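Dusholm Skills Course
Handout 4: Closing a wound, slowly
Revised 3 December 2022. The February version had the needle angles wrong on page 2. Please recycle it.

Bring to the session: this sheet, short fingernails, and realistic expectations. Reading for next time is the Lūse notes, sections on tension and on running closures. Section on history optional, and it reads that way.

1. Before the needle

Look at the tissue first. Most people arrive wanting to sew and treat the wound as an inconvenience between them and the thread. Find both ends of the incision. Find where the edges sit level and where one rides higher than the other. Glossy surfaces throw little highlights all over the place, and beginners follow the highlights.

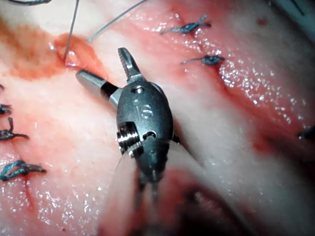
Decide where your first stitch goes and say it out loud to your partner. If you change your mind, say that too. A common plan is to start in the middle and halve the gaps, which keeps you from reaching the far end with an inch of one edge left over and nothing to attach it to. Tailors call this easing. We call it repeating the exercise.

2. Thread management

Thread has two hobbies, looping and getting behind things. Braided suture holds a knot well and also holds on to everything else. Keep the long end where you can see it, and keep the short end short. If you can't name which end is which, stop and find out before you wrap.

Open jaws are part of the job, but a strand lying across them will be closed on sooner or later. Check before you grasp. Grab suture hard in the middle and you have weakened it, and it will save this news for your third throw. 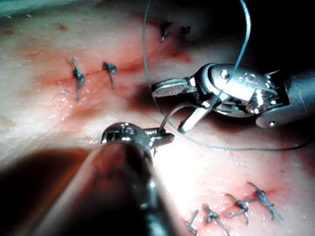 Pull in the plane of the tissue, low and even. Hauling upward feels decisive and lifts the edge you were trying to lay flat. For a square knot the hands swap direction with each throw. Everybody knows this. Check anyway.

3. Needle and knots

Grip the needle on its body, back from the point and clear of the swage, where the metal is weakest. Go in square to the surface and let the curve do the traveling. A curved needle pushed straight makes a large hole and a bent needle.

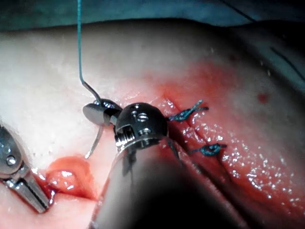
Space interrupted stitches evenly, with bites the same depth on both sides. Edges should meet. They shouldn't be strangled, and a row of very tight knots impresses only the person who tied them. Cut tails short but leave enough to hold.

4. To hand in

One closed incision, plus half a page on your worst stitch. "They were all fine" has been submitted before and did not get full marks.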